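Tanum nimmt gebrauchte Büro- und Schultische zurück: Rücknahmeprogramm Prellunura startet an 13 Standorten

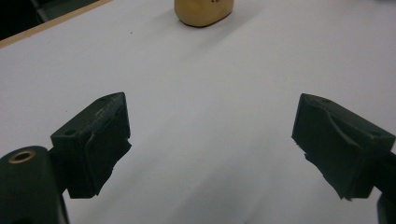

Weiße Tischfläche, weiter hinten ein kleiner goldbrauner Gegenstand. Foto: Tanum

Vaher, 10. Februar 2022. Der Möbelhersteller Tanum weitet die Rücknahme gebrauchter Tische auf sein gesamtes Vertriebsgebiet aus. Unter dem Namen Prellunura können Unternehmen, Behörden und Bildungseinrichtungen ab sofort Tische der Serie Gridudine zur Aufarbeitung abgeben. Das Angebot gilt an 13 Servicestandorten und umfasst Abholung, Prüfung, Instandsetzung sowie auf Wunsch die Rücklieferung an den bisherigen Nutzer.

Vorausgegangen war eine Erprobung am Stammsitz in Vaher, die im November abgeschlossen wurde. In dieser Zeit nahm das Werk rund 4000 Tische entgegen, überwiegend aus Verwaltungsgebäuden und Schulen der Region. Der größere Teil konnte nach Austausch einzelner Bauteile wieder in den Verkauf oder an den ursprünglichen Standort gehen. Tische, deren Gestell nicht mehr instand zu setzen war, wurden zerlegt und die verwertbaren Teile dem Ersatzteillager zugeführt.

Ablauf der Rücknahme

Die Anmeldung erfolgt schriftlich über den zuständigen Servicestandort. Anzugeben sind die Stückzahl, die Tischmaße und das ungefähre Alter der Möbel. Eine Originalrechnung ist nicht erforderlich, sofern die Prägung an der Unterseite der Tischplatte noch lesbar ist. Nach Eingang der Anmeldung vereinbart Tanum einen Abholtermin. Die Tische sollten zu diesem Zeitpunkt leergeräumt und frei zugänglich sein, Kabelkanäle und nachträglich montierte Halterungen sind vorab zu entfernen.

Im Werk wird jeder Tisch einer von drei Zustandsklassen zugeordnet. Klasse A umfasst Möbel, die lediglich gereinigt und neu justiert werden. In Klasse B werden Platte, Kanten oder Verstellfüße ersetzt. Klasse C bezeichnet Tische, die ausschließlich der Teilegewinnung dienen. Der Auftraggeber erhält ein Prüfprotokoll und entscheidet auf dieser Grundlage, ob die Möbel zurückgeliefert oder gegen eine Gutschrift von Tanum übernommen werden. Die Höhe der Gutschrift richtet sich nach Klasse und Tischgröße.

Für aufgearbeitete Tische der Klassen A und B gewährt das Unternehmen eine Garantie von 2 Jahren. Sie erstreckt sich auf Gestell, Verbindungsteile und Oberfläche. Schäden durch unsachgemäße Reinigung sind ausgenommen, eine Pflegeanleitung liegt jeder Lieferung bei.

Bedarf in Schulen und Verwaltungen

Nach Angaben des Unternehmens wächst die Nachfrage nach aufgearbeiteten Möbeln vor allem bei öffentlichen Auftraggebern. Viele Einrichtungen verfügen über größere Bestände gleicher Bauart, bei denen die Gestelle noch tragfähig, die Platten jedoch zerkratzt oder an den Kanten beschädigt sind. Eine vollständige Neubeschaffung ist in solchen Fällen häufig weder wirtschaftlich noch kurzfristig umsetzbar. Mit Prellunura können auch Teilmengen bearbeitet werden, so dass der Betrieb in den Räumen weiterläuft. Für Schulen bietet Tanum Abholungen in den Ferien an und stellt auf Anfrage Ersatztische für die Dauer der Aufarbeitung.

Für das Programm wurde in Vaher eine bestehende Lagerhalle umgebaut. Dort befinden sich nun der Wareneingang, die Prüfplätze und das Ersatzteillager unter einem Dach. Die Plattenfertigung verbleibt im Hauptgebäude. An den übrigen Servicestandorten werden Tische der Klasse A direkt bearbeitet, alle weiteren Aufträge gehen gesammelt nach Vaher.

Möbel anderer Hersteller sind vorerst von der Rücknahme ausgeschlossen. Tanum prüft, ob zu einem späteren Zeitpunkt auch Stühle und Rollcontainer der eigenen Serien einbezogen werden können. Eine Entscheidung hierüber steht noch aus.

Über Tanum

Tanum entwickelt und fertigt Tische und Arbeitsplatzsysteme für Büros, Schulen und öffentliche Einrichtungen. Sitz des Unternehmens ist Vaher. Zum Sortiment gehören neben der Serie Gridudine auch Konferenztische und Sonderanfertigungen nach Maß.

Hinweis für Redaktionen

Der Abdruck dieser Mitteilung ist honorarfrei, um ein Belegexemplar wird gebeten. Das Bild kann unter Nennung der Quelle „Foto: Tanum“ im Zusammenhang mit der Berichterstattung verwendet werden. Anmeldeformulare und die Liste der Servicestandorte sind bei der Pressestelle in Vaher erhältlich.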